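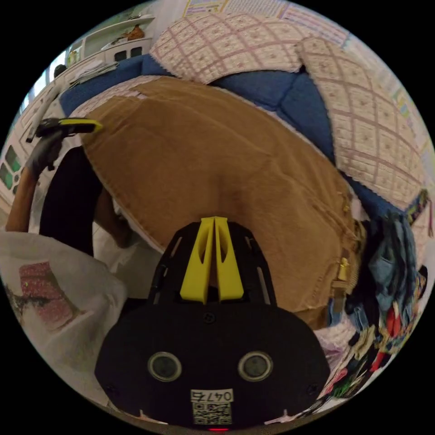 Last changed: Monday, December 3, 2018

THE BROWN TROUSERS

The van was coming at 11. Planport had said so on the phone, then in a text, then on the phone again, a different man, same cough.

Vilja Salminen had not slept. Well, two hours. In her coat.

Fold. Just fold. Her mother's way was sleeves in first, then thirds, and if you did it any other way she would come up behind you and shake the whole thing out again. Nothing to stop her doing it wrong now. She did it her mother's way. Pile for Skov, pile for the charity shop, pile for don't know. The don't know pile kept getting bigger. It leant.

She hadn't told her brother about the flat in Skov. He thought everything was going to Dunditz, to his garage, to sit next to the boat until one of them could face it. She would ring him from the road. Or when she got there. Or April.
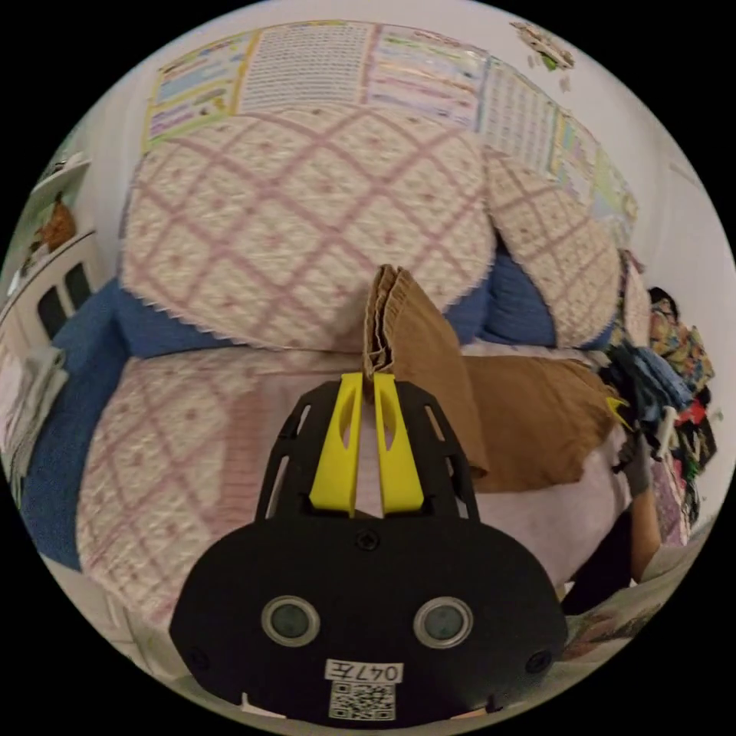
The phone went. Him, of course.

"Have you found them?"

"Found what?"

"Dad's cords. The brown ones. I want them, Vil, I don't care about anything else. You can have the clock."

"You can't even get into them."

"That's not the point is it."

She said she'd look. She put the phone face down and didn't look, she stood with her forehead on the wardrobe door and listened to number 34 running their bath through the wall. Same as every morning of her life up to the age of 20. Same pipe, same knock.
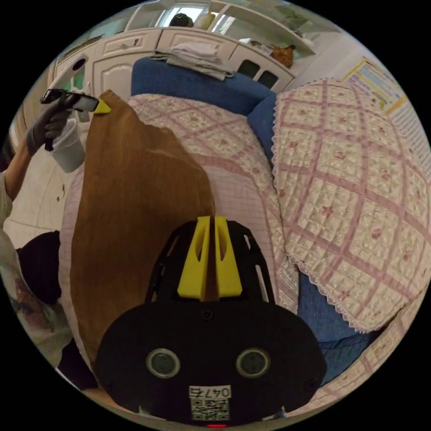
He'd worn them to everything, that was the trouble. Weddings. The Celent interview, the one he didn't get. The day he drove her to the station and sat in the car park long after the train had gone, a thing she only knew from her mother, who told it as a complaint. He always had tea on the go that day, tea in a white paper cup, and he'd carried it down the platform and forgotten to drink it. She took hold of the brown stuff by one corner and lifted, and it kept coming, more of it than she remembred, a big man's clothes. Had he been big? He must of been.

She went through the pockets. Had to. A bus ticket gone soft as cloth. A pencil stub. No letter, no money, what had she expected.

Ten to. A van in the road, reversing, that beeping.

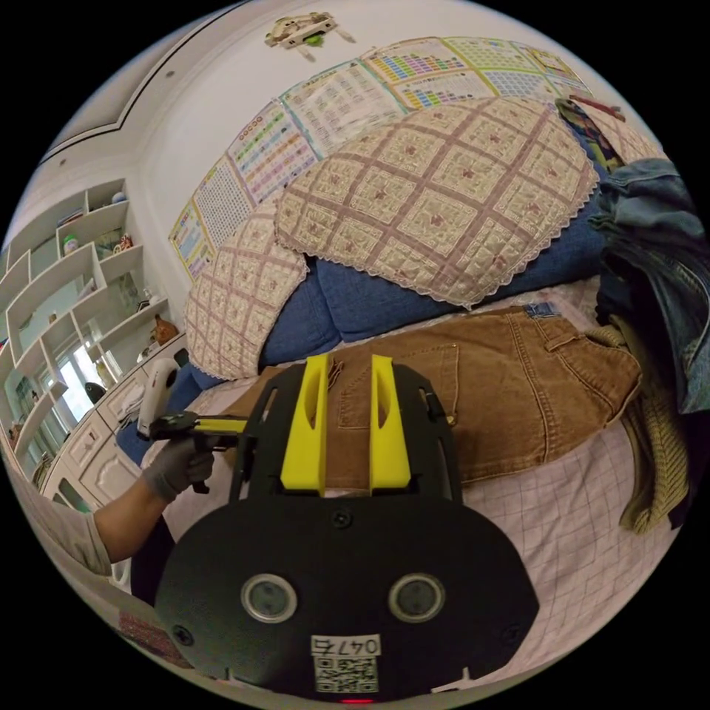 She tried them the proper way first, leg to leg, seams together, and then in half, and in half again. Too thick. They sprang open. She leaned on them with both hands. They sprang open.

"Hello?" Up the stairs, the cough. "Planport?"

"Coming!"

The don't know pile went into a bag, all of it, quick, no looking. The Skov pile into the case. She sat on the lid. It shut first time and she was up and halfway across the landing before she saw she'd still got the trousers over her arm.

She rang him back. It went straight to the machine.

"Found them," she said. "Listen. I'm not going to Dunditz."

The man with the cough was already asking about the wardrobe.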